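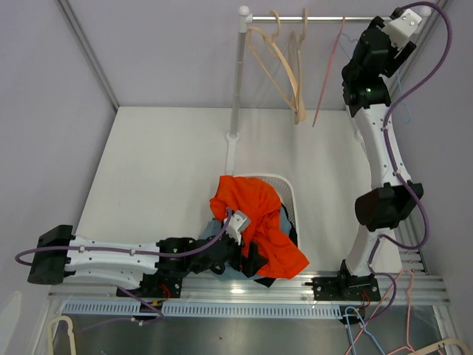

**Week 9 handout: notes from the Folteck open day**

These are my notes from the visit, tidied up a little for everyone who was there and everyone who had a conflict. Read them before section. The questions at the end are what we'll talk through, so please come with something written down, even if it's half a page of scribbles.

## Getting our bearings

Folteck gave us the morning slot. Hubert Holzer, who runs the cell, met us at the door and started talking about hangers before most of us had our coats off. I liked him right away. He'd been told we were a manipulation class and he assumed (correctly, I hope) that you could handle the real version of the talk, with the failures left in.

The task at the demo cell was hanging laundry. Two arms, a basket of clothes, a small garment rack, and a handful of colored hangers. You've all done this job a thousand times while thinking about something else, and that's a good part of why I wanted you to see a robot try it.

## The job in pieces

Hubert broke the cycle into stages on the whiteboard. I copied them down as he wrote them:

1. Get one garment out of the pile.
2. Find a part of it worth holding, usually a collar or shoulder seam.
3. Take a hanger off the rod.
4. Bring hanger and garment together.
5. Put the loaded hanger back on the rod.

Stage 1 is where I'd like you to spend your thinking time. A basket of clothes has no neat list of objects in it. You get a heap of folds, and one shirt can show up as two separate patches of color with something else lying over the middle. Dark fabric on dark fabric is worse. Kenneth Magbanua asked how the system knows where one garment stops and the next begins, and Hubert's answer was that often it doesn't. It picks a grasp that looks good, lifts, and looks again once the cloth is in the air. If two things come up together, it lowers them and tries somewhere else.

That's a perfectly respectable strategy, by the way! Remember the Week 6 discussion about acting in order to see better. Lifting is a sensing action here as much as a moving one.

## Hangers are sneaky

I had hangers down as the easy part. Wrong. A hanger seen from the front is a nice clear triangle, and the same hanger seen edge-on is a thin slanted line with a hook on top. On a rod you get every angle between those two, and the ones at the back hide behind the ones in front, or behind the gripper itself when it moves in. Thin ones are harder than broad ones. They also swing when touched, so the pose you measured a moment ago is already out of date.

Hubert's team started with one hanger style and added others in May. The success rate dropped badly for a while, and he was cheerful about telling us so. Mixing shapes and colors did help later on, because the policy had been leaning on color far more than they'd realized.

## Two arms, one small space

One arm was working the rod while the other was down in the basket, and a few of you asked why they don't simply do everything in sequence. Time is one answer. The other is that stage 4 needs both hands anyway, so the arms have to get used to sharing the space. Watch for these when you review your own notes:

- The walls are close. An elbow has to go somewhere, and there isn't much somewhere.
- Cables ride along the outside of the arms. They need enough slack for a full reach and little enough that they don't snag on a hanger hook.
- Each arm can block the view of what the other is doing. We'll come back to this when we do camera placement.

I asked about the cables (I always ask about the cables) and Hubert said they've been rerouted more often than any other part of the cell. Clip position matters a lot near the elbow.

## Numbers I wrote down

- 4,000 recorded attempts in the current training set
- 122 garments in the wardrobe they draw from
- 90 seconds allowed per garment before an attempt is scored as a failure
- 100 attempts in each evaluation round

Please notice the last two. A time limit is a design decision, and it changes what counts as success. Someone with a limit twice as long would report a prettier figure from the very same robot.

## Questions for section

1. Sketch the view a camera would have of the rod when an arm reaches for the second hanger in. What's hidden? Where would you put another camera?
2. Suppose the gripper lifts a sleeve and a second garment comes with it. Give two ways of detecting this, one using vision and one not.
3. Would you hold the garment still and move the hanger, or the other way around? Defend your pick — there's no official answer, and Hubert's own team split on it.
4. Choose one stage from the list and write a success test for it that a person with a stopwatch and a clipboard could apply.

Reading for next time is the Arkell chapter on cloth, up through the section on grasp points. Skip the derivation unless you enjoy that sort of thing. Kenneth has the sign-up sheet for the lab slots, and I'm bringing a bag of my own hangers to section, so you can try question 3 with your hands.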